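The Sleeve

The method was simple enough to fit on one page. Both arms at Reritz would learn to sort wires by trying, and when a try failed, the program would keep it instead of throwing it out. My supervisor called it the Fundska method, after the town where she thought of it. I had 300 tries to show it worked. After the first 57 I had one sheet of notes and a headache.

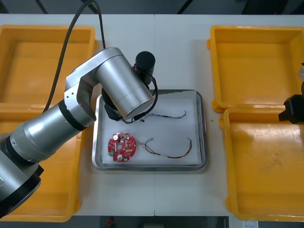 Someone at Cirside asked over the phone why we kept the failures at all, and said their own group deleted them every night. I said a failure shows where the wire went. There was a long silence, and then a question about the budget.

I went back to my chair. Wires are hard because they don't stay the shape you left them in. The program had started to favor the short white sleeve, where the strands are held together. I hadn't told it to do that. I wrote "sleeve" on the sheet and underlined it. 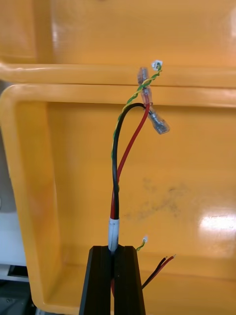

Leona Varrick
Staff Writer, Aoki Short Fiction

By December the rate of good grips had gone up 11 points. I ran the numbers again with the sleeve tries taken out, and the gain was down to 3. So that was the result. It had learned one good place to hold on.

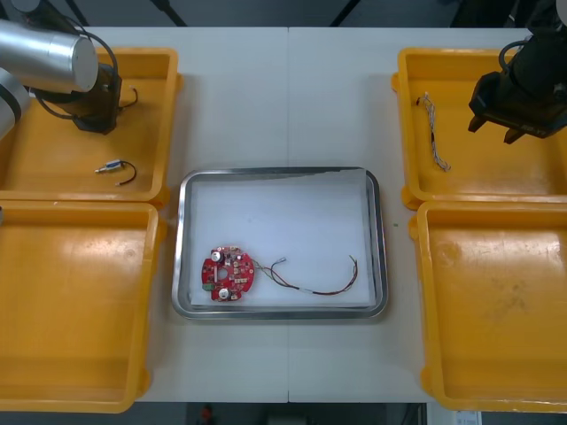

Two arms, four trays and the red board.

My supervisor read the page standing up, with her coat on. She asked what it did when there was no sleeve. I said I didn't know yet — I had only the one kind of harness.

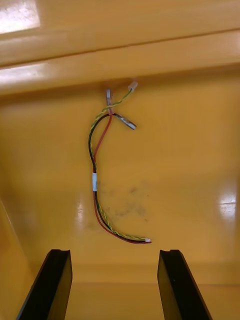

The Second Page

She ordered bare wire the next morning. I cleared the counts, typed a new title, and set the number of tries to 300 again.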